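Chapter 4
Games, Halls and the Small Town

In June the town of Warnley had 3000 residents on its register and two places where a person could play pool. One was a hotel bar. The other was the back room of the Clerura, a former grain office that charged by the hour and sold tea.

This chapter looks at leisure in small towns after the mills closed. Chapter 3 dealt with work and wages. We now ask where people went when work was over, who paid for the room, and who was expected to stay out of it.

Two terms are needed. A commercial hall is run for profit. A members' hall is paid for by dues and usually keeps a list at the door. Plostcombe had both kinds on one street, and its members' hall lasted longer. Vondráček argues that dues made people feel they owned the place. Macarena Villanueva, working from the same account books, puts it down to cheaper rent. Her reading is set out in Section 2.

As you read, note which games needed a table and which needed only a floor. The cost of a table shaped opening hours, prices and the age at which players were let in.
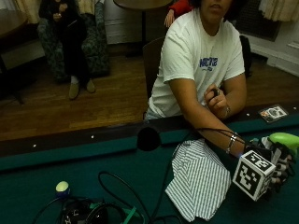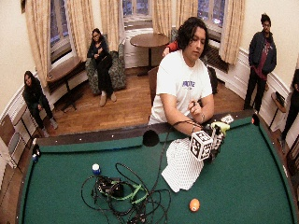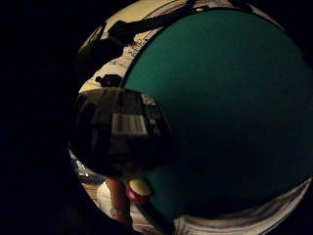
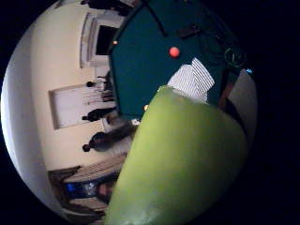
Figure 4.1. First and second views: seated at a pool table with green felt.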